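Home | Syllabus | Readings | Handouts | Contact

Work and Automation, Unit 6
Handout: Who does the handling?

Arkholm runs a kitchenware returns room. Until last November, 27 people checked and sorted items there by hand. The company then brought in robot arms from Stumo for part of the work. The headcount is the same – the jobs are not.

1. What the arm takes over

Picking up single items was the most repetitive task. Staff used to do it standing, on shifts with 3 short breaks.

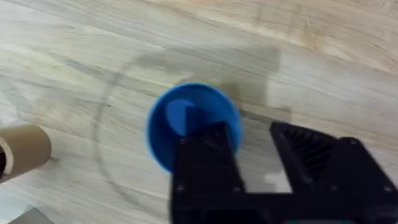
Blue cup and gripper fingers over the table.

Cups are a common starting item. Flat plates and clear glass need separate planning, and sorters who know the stock are asked to help with it.

2. What stays with people

Mixed and odd-shaped goods still go to a person first. A propeller on a cardboard tube has no obvious place to grip, and someone has to decide how it should be held.

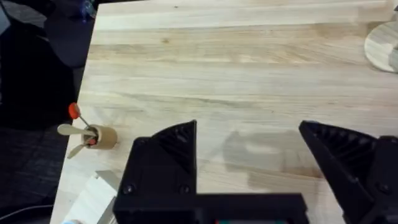 3. New duties, old pay grades

Sorters now lay out the table, watch the arms and log stops. The Acharya survey of the room got 74 replies over two rounds. Most people reported less lifting and more waiting. Several said that watching tired them more than sorting did.

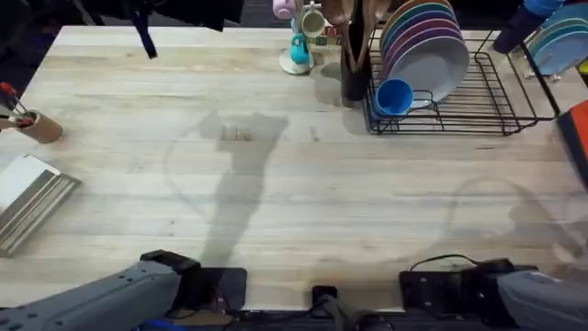

Pay grades were written for hand sorting and had not been revised when the survey closed. Read the Groltonow agreement before the seminar and mark any clause that covers watching a machine.

2 comments | 6 shares
Contact the course office | Back to top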